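# Kestthorpe phone-plugging set: README

February, by the Kestthorpe bench maintainer

Read this before you trust the success column.

The set holds 300 two-arm episodes in which the arms are meant to handle phones and their charging cables. The Anow controller marked 137 of them as successes. I don't believe that number and neither should you.

## The fault

Wostix, our grip logger, writes "closed" when the fingers stop moving. It does not check what stopped them. A gripper that has shut on a cable, or on the table, gets the same label as one holding a plug. In 3 episodes the arm went on pulling after a snag and we hit the stop button. All three are down as successes.

Pärn, who supply the logger, say a force limit of 2,000 (their units, never explained) would catch this. We tried it. It caught one of the three.

## Layout on the bench

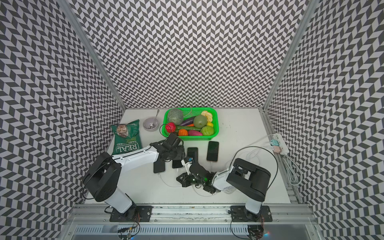 Last changed: February, after the second relabelling pass

Four phones lie face up near the front, with white charging cables running over the tabletop, and the right arm's own black cable loops across the same table. Any cable is a snag risk. The basket of toy food, the bowl and the crisps are clutter, and no label refers to them.

## Use

- Drop the `success` field.
- Keep a hand near the stop if you replay anything on real arms.
- Don't quote our success rate.

Contact: bench desk, Kestthorpe | © Kestthorpe | Back to top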